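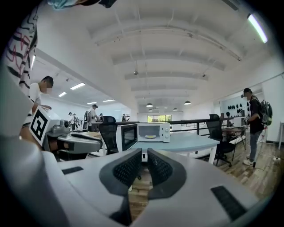 Blue table, handheld grippers: working rules, October

Started 9:40. Spent the morning running the microwave task and going through the draft rules for handheld collection line by line, to see which ones hold up with the grippers on and which ones only read well. The draft came out of the Mollside review. Godelieve Verbruggen asked for comments by the end of the month, so these are my comments plus what I did at the table.

Where we are: 660 episodes of the microwave task under the old sheet. The old sheet said what to do with the plate and the door and said almost nothing about the floor, the other stations or what counts as a discard. Most of the disagreements between Binley's tally and mine come from that last one.

Before picking up the grippers

Rule 1, oven unplugged at the wall. Keep as written. We never need the oven to heat anything, and the dials get knocked in nearly every session. The draft allows "dial at zero" as an alternative. I would strike that. A dial at zero is one bump from not being at zero.

Rule 2, marker check. Both cubes, all the visible faces, look for lifted corners and smears. Corn leaves a film on the faces if you wipe them with the same cloth you used on the plate. Use the dry cloth for markers and the damp one for everything else. I would also write down that a marker with a lifted corner gets replaced and never pressed back down. We pressed one back in the spring and lost an afternoon to poses that drifted.

Rule 3, finger pads. Close on the gauge block and read the opening. The limit in the draft is 16 mm on the block with the trigger at the half stop. If it reads outside that, log it and swap the pads before recording. Do the left and right separately. I had been doing one and assuming the other.

Rule 4, floor and chairs. The draft says "area clear," and everyone reads that differently. My suggestion: chairs pushed out past the ends of the table, bags off the floor on the operator's side, cables on the floor moved to one side and taped if they cross where you stand. You are looking at the plate the whole time and you are not going to look at your feet. Closed shoes for the operator. I also want a line about the railing. Nothing gets put on it and nothing gets hung from it while someone is recording, because there are people working below.

During the run

The sequence I used, which matches the draft except for the pause:

Open the door with the left gripper, all the way, until it stops by itself. Do not leave it part open. A half-open door swings back when the plate touches it.

Let go of the door completely. Pause. Then bring both grippers to the plate.

Grip the rim from both sides with the pads below the lip. Pinching the top of the lip works on an empty plate and tips a loaded one.

Lift only as far as you need to clear the oven floor. Keep it level and go in straight.

Release one side, then the other, back out, close the door.

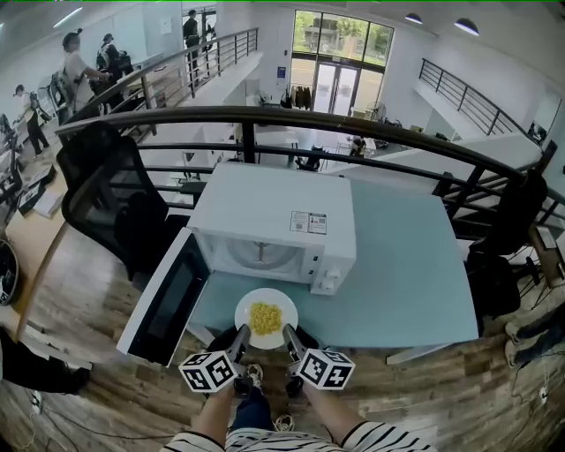 Two-hand hold on the plate rim at the near edge of the table, corn in the middle, oven door fully open.

Notes on the above. The pause after the door was my addition and I think it should go in. Without it the left gripper is still moving off the door while the right one is already on the rim, and the plate turns. Reviewers then mark it as a regrasp, which it is, but it comes from the operator hurrying and has nothing to do with the task.

Corn load: keep it to the center of the plate. The draft says "a serving." I would change that to one level scoop from the gray scoop, tipped out in the center and left alone. Do not spread it. Spilled kernels get picked up between episodes by hand with the grippers put down. The draft lets you nudge them aside with a fingertip of the gripper and carry on. I don't agree with that. It ends up in the recording, and it puts food into the pads.

What counts as a discard

This section is the weakest part of the draft. Economou's wording was "any abnormal event." Binley and I went through a batch of old episodes with that wording and could not agree on half of them. What I would put in its place:

- Bare fingers touch the plate, the oven or the food: discard.
- Someone other than the operator reaches over the table: discard.
- Plate slips but is caught and placed: keep, tag as slip.
- Kernels fall on the table: keep, tag as spill. Kernels fall on the floor: stop, discard, clean up.
- Operator speaks: keep. We don't use the sound.
- Episode runs past 30 seconds from door touch to door close: keep, tag as long.
- Operator stops for any reason of their own: discard, no explanation needed in the log.

The last one matters to me. If people have to justify a stop they will stop less often, and with two grippers in your hands a stop is the only safety control you have.

People in view

It is a shared room and there is always work going on at the other stations. The draft asks for "no bystanders," which we can't meet and should not sign up to. What we can do: tell everybody on the floor when recording starts, run the face blur before anything leaves the collection drive, and have the blur checked by someone who did not record the session. I'd put those in and take the bystander line out. Godelieve may want to talk about this one. Anyone who asks to be left out gets the episode pulled, same day.

Also for the neighboring arm station: whoever is working on the arm calls out before powering it, and we call back. Right now this is a habit and is not written anywhere. It should be in both stations' sheets with the same words.

Operator time

The draft has a rest after every block but never says how long a block is. The grippers are not heavy but holding them level over the table gets into the wrists. Musesis uses blocks that end on a timer and not on an episode number, and I'd copy that. When you are chasing a number you rush the last few, and you can see it in the door closes.

Open items

Ask Binley to re-tag the old batch with the list above, blind, and compare with mine.
New dry cloths, a different color from the damp ones.
Tape for the cables. The roll in the drawer leaves residue on the planks.
Gauge block needs its own place, found it under the plates again.
Send this to Godelieve once the discard list has been tried by someone else.

Stopped 12:15. Oven unplugged, plates washed, grippers on charge.

Notebook Stations Procedures Stock Search
Questions about this notebook: ask at the collection desk | Internal use | Back to top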